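Can we please let side quests be boring again?

I finished Brultesside a couple of weeks ago, all 100 hours of it, and I've been trying to work out why I came away feeling a bit flat. The combat's great. The music is lovely (I've had the harbour theme stuck in my head since November). The main story has one twist I guessed and another I really, really didn't. By any sensible measure it's one of the best role-playing games I've played in years, and if a mate asked me whether to buy it I'd say yes before they'd finished the question.

But oh my word, the side quests. Every single one of them wants to make me cry.

You walk into Clornville, the first proper town, and a baker asks you to find her missing rolling pin. Lovely! I'm in! Ten minutes later you're in a cellar hearing about her dead brother, there's a slow piano going, and you've got to choose between two dialogue options that will both upset her. All right, fair enough, that was a good one. Then the blacksmith wants some coal and his coal is a metaphor for his marriage. The lad who's lost his goat has lost rather more than a goat. By the time I reached the third region I was walking past people with a marker over their head because I'd had a long day at work and I just didn't have it in me.

I know where this comes from. For years we all moaned about fetch quests, me included. We moaned about collecting 500 feathers for a man who never moved from his spot by the well, and studios listened, and good on them. Nobody wants the feathers back. I do think something got thrown out along with them, though, and it's the small, slight, slightly daft job that gives you a reason to wander up a hill.

Perron had loads of these. I played it as a teenager on my cousin's old console, and what I remember best isn't the final boss at all, it's delivering letters. A woman gave you a letter, you took it to a lighthouse, and the chap at the lighthouse said "Oh, ta" and gave you a fish. That was the whole quest. On the way there I found a cave, got flattened by something in the cave, went back two levels later and flattened it in return. I've told people that story in pubs. The letter did nothing except point me north, and it did that job perfectly.

My friend Darlene Arsenault thinks I'm talking rubbish, by the way. She reckons the goat quest is the best bit of writing in the game and that if I want to deliver fish I can go and play a farming sim. She's right about the writing! I'd never argue that. My trouble is with having forty of them in a row - it's like a box of chocolates where they're all the coffee one. I like the coffee one. I'd still like a toffee in between.

And it does odd things to the world, too. When every villager is carrying some huge private grief, the place stops feeling like somewhere people live. A real town has a few people with terrible secrets and a great many who'd just like their fence mended. Mekex got this right, I thought, even if the rest of it was a buggy mess at launch. Half the jobs on the notice board were dull as anything, and so when one of them took a nasty turn I sat bolt upright on the sofa. I hadn't seen it coming, as I'd spent the previous evening shifting barrels.

There's supposed to be an expansion for Brultesside on the way, with a new island and a fishing system. I'll be there on the first night, obviously, with a cup of tea and the phone switched off. All I'm asking is that somebody on that island has run out of onions, and that I'm allowed to go and get them some.

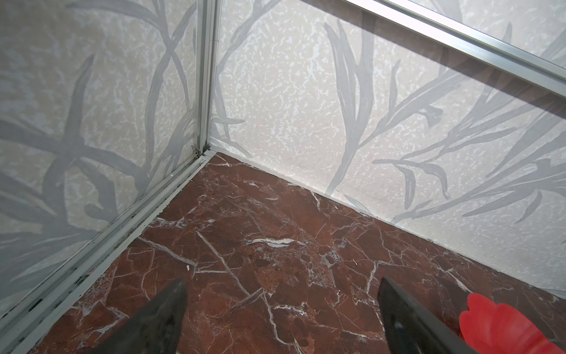 And if the onions have to come from the far side of the island, past a cave I'm nowhere near ready for, then so much the better.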